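3.2 Why people keep the wrapper

I should admit that I came to this section with a bias. I keep wrappers. My grandmother kept them too, flattened inside a cookbook from 1925, and when I started the Prurnerberg interviews I half expected to be the odd one out. 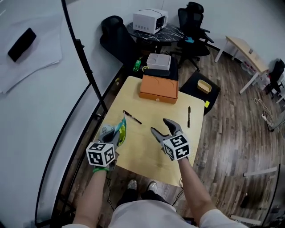

Figure 2. Crumpled snack bag in green and yellow, with two black pens on a wooden table.

I wasn't! Of the 23 households we visited, 11 had a drawer, tin or shoebox set aside for empty packaging, and most people got a little shy when they opened it. Guoqing Yin and I had planned on twenty minutes per visit. We usually stayed for an hour, mostly because of the stories (and the coffee, which was excellent).

What struck me first was how rarely anyone talked about taste. They talked about where they'd been — a ferry, a hospital hallway, a first apartment. One woman had saved a chip bag from the night her son learned to drive, and she could tell us what was on the radio. The brand didn't matter to her at all.

Leire Carretero coded the transcripts, all 1272 pages of them, and she and I disagreed for most of May over whether "I might use it for something" should count as a practical reason. I said yes. She said people use that line to end the conversation, and after rereading the Solanki family's interview I came around to her view. We moved those answers into their own group, which we call deferred use, and I return to it in Section 4 when I get to the people who finally threw everything out.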